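Washing and Storing Synthetic Woven Baskets

Synthetic rattan is an extruded plastic strand, usually polyethylene or polypropylene, woven over itself or over a wire form. It does not rot and it does not swell, but it holds grease and flour dust at every crossing, and it takes a permanent set if it is stored under load. The notes below apply to bread baskets, fruit trays and shelf baskets. They do not apply to willow, seagrass or paper cord, which should never be soaked.

Identifying the material

Look at a cut end on the underside. A plastic strand shows a clean, solid face. Natural cane shows fibers or pores. Paper cord unrolls when picked with a pin. If no cut end can be found, put one drop of water on the base and wait a minute. On plastic the drop stays beaded.

Some baskets have a steel wire in the rim. A magnet will find it. Wire-rimmed baskets can be washed but should not be left in water, as rust starts where the plastic coating has been nicked and then stains the neighboring strands.

Dry cleaning first

Turn the basket upside down over the sink and tap the base. Follow with a dry brush, working along the strands in one direction and then across them. A 2-inch paintbrush with the bristles cut back by half is stiff enough for crumbs and will not scratch. A vacuum with the brush head works on the outside, but most of the dirt is inside, in the angle between wall and base.

Do not skip this stage. Flour that gets wet before it is brushed out turns to paste and then has to be picked out with a toothpick.

Washing

Fill the sink with warm water, no hotter than the hand can stand. Polyethylene softens well below boiling, and a basket washed very hot may dry with a lean. Add two teaspoons of plain dish soap. Soak for ten minutes, or five if there is wire in the rim.

Scrub with a nail brush. Give the rim and the handles extra time, since these are touched most and collect skin oil. For a greasy film, make a paste of baking soda and water, brush it in, leave it five minutes and rinse until the water runs clear. Baking soda left in the weave dries white and is very visible on dark colors.

Avoid chlorine bleach on brown and black strands. It dulls the surface unevenly. Avoid solvent cleaners on any color. The Naltow citrus spray sold for stove tops is too strong for this job and left a sticky patch on a test piece.

The dishwasher is not recommended. The heated drying cycle is the problem, more than the wash itself. If a basket must go in, use the top rack and switch the heated dry off.

Drying

Shake hard, then stand the basket on its short side on a towel. Turn it after an hour. Water stays inside double-woven bases long after the walls feel dry, so allow a full night before lining or stacking. In damp weather a fan set on low will help. Do not use a hair dryer, and do not dry on a radiator.

Nesting and stacking

Baskets with sloping walls can be nested. Put the largest at the bottom and check that each one rests on its base. If it hangs by its rim or its handles, the load goes into the weave and the walls will spread. A sheet of paper towel between dark and light baskets prevents color rub during long storage.

Keep stacks low. Four shallow trays is a sensible limit. Deep baskets should be nested no more than three high, with nothing placed on top of the pile.
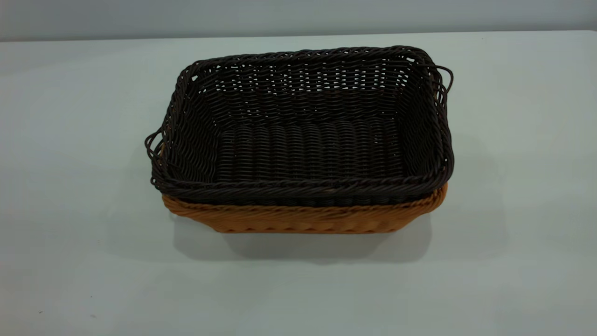

Reshaping a bent wall

Pour warm water over the bent area until the strands feel flexible. Press the wall back slightly past its correct line, pack the inside with a folded towel and hold it with clothespins or soft string. Rinse with cold water and leave overnight. Repeat once if needed. A wall that springs back after the second attempt usually has a bent wire inside and must be straightened with pliers, jaws wrapped in tape.

Loose strand ends

Tuck the end back under the nearest crossing with a blunt needle. If it will not stay, fix it with a small dot of hot glue on the inside face. Superglue does not hold well on polyethylene. Trim only what cannot be tucked, and leave at least a quarter inch past the last crossing.

Last revised 28 November 2020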